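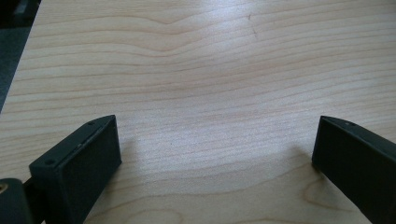
Myrtle Thibodeaux

Monday, before lunch

Tabletop from the Trencombe job. Wavy grain up top, wide cathedral bands lower down, slightly glossy. Client wants to keep the color, so no stain.

The dark mark near the glare is the one I want a second opinion on. Could be a scratch, could be a small crack. It runs mostly across the grain. I have not touched it yet. Plan is to put a drop of mineral spirits on it and look with the loupe. If it's only in the finish, rub out with the gray pad and wax. If it goes into the wood, thin glue, tape, leave it 24 hours, then level.

Checked for flat with the long straightedge in 4 places. Fine everywhere except the left end, which rocks a little. Might be the bench. Try it again on the Rodlow trestles.

Wax: 2 cans of Clullico left, one of them half dried out. Need to order.

Don't set clamps or the drill down on this top, please. Blanket is on the shelf by the door.

Still to do: underside, 3 loose screws in the batten, edge on the window side. Iwasaki chairs wait until this one is out.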